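Minutes of the working group on household and shop-floor chores
Huteo meeting room, November, start 14:00

1. Minutes of the last meeting
Accepted with one correction: the Pruvby shop has 20 shelves in the back store, not 30 as was written.

2. Can the machines do chores yet?
The group has discussed this question already two times, and it was asked again by the people from the Hindden store. They have to decide on the budget before winter and want a clear answer. The answer of the group is still "some chores, with a person near."

Folding of small towels goes well enough. Putting boxes on a low shelf goes well too, if all boxes are of the same size. The Sengar trial did 300 pick-and-place runs with boxes, and a person had to step in 7 times. The shop side finds this acceptable for the night work. The household side does not, and remarked that at home nothing is of the same size.

3. Soft and long things
Most of the time was spent on this point. Hoses, cables and cords remain difficult. A box keeps its shape when it is lifted, but a hose moves in a new way each time, and the arm must look again after every small motion. The group talked about the task of hanging a hose or cable on an upright, which is a daily chore in a garage and also in the workshop. 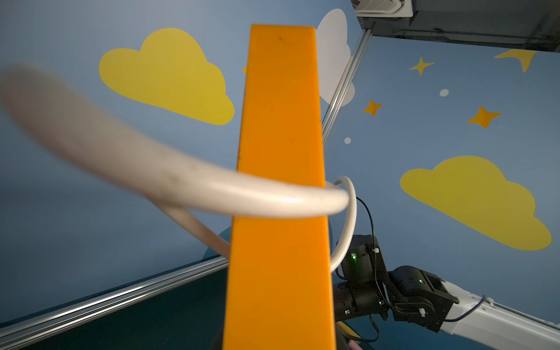

Item 3: pale cable or tube looped around the orange upright, with the black robotic arm at lower right.

It was asked if a loop around the bar should count as a finished chore. Opinions were different. One member said that a loop is enough if it stays. Another wants that the free end also hangs clear of the floor -- otherwise somebody will trip on it. The group agreed to write down both rules and to score the coming runs with each of them.

4. Cost
The Hindden store can give 600 for spare parts. It was not decided who pays for the transport.

5. Actions
-- Huteo: write the two scoring rules on one page.
-- Sengar: repeat the hose task with 20 runs, same hose.
-- Pruvby: send a list of chores the shop staff would most like to give away.

Closed at 15:40. The next meeting is in the same room.

3 comments | 7 shares

Related items
Minutes: towels and other flat laundry
Notes from the Hindden store visit
Sengar box trial, short report
Which chores did we drop from the list?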